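Maximiliano Paredes
Tuesday evening

I want to write a few words about rinsing and soaking, because many people asked me after my last posts about beans. It will be a short thread, 6 posts.

1/6
When I moved to Fesville I bought dried beans for the first time in my life. At home in my family we always had tins. I cooked the beans straight from the bag, for three hours, and they were still hard as buttons. My neighbour laughed very much. Then she gave me a bowl and told me to come back tomorrow.

2/6
So, the soaking. For two people I take 199 grams of dried beans (my scale never wants to show 200) and 600 ml of cold water. I leave them on the worktop from the evening until the morning. In summer I put them in the fridge, as my kitchen is very warm under the roof.

3/6
In the morning I pour the water away and rinse the beans in a colander. I prefer a wide one with a flat bottom. In a deep one the beans at the bottom stay under all the others and the water does not reach them so well.

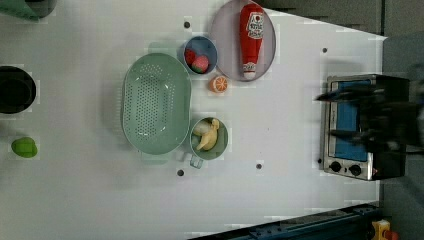

Mint-green colander, blue bowl, half an orange.

4/6
Some people keep the soaking water for the soup. I tried it two times and I did not like the taste. But my aunt in Bastaso does it always and her soup is better than mine, so please decide yourself.

5/6
Salt: I put it at the start now. For years I believed that salt makes the skin hard. Then I cooked two small pots side by side, one with salt and one without, and the salted beans were softer. Lemon or tomato I still add at the end.

6/6
The cooked beans stay good in the fridge for three days in a closed box. I also freeze them in portions of 80 grams, this is enough for one salad. The white ones from the Grinska market freeze very well, the big red ones become a bit floury.

Added later: Baptiste asks about lentils. The small green ones I do not soak, only rinse. Red lentils also. For chickpeas I do the same as for beans but with more water, they drink a lot. If you have another method for chickpeas please write it under this post, I am still not happy with mine.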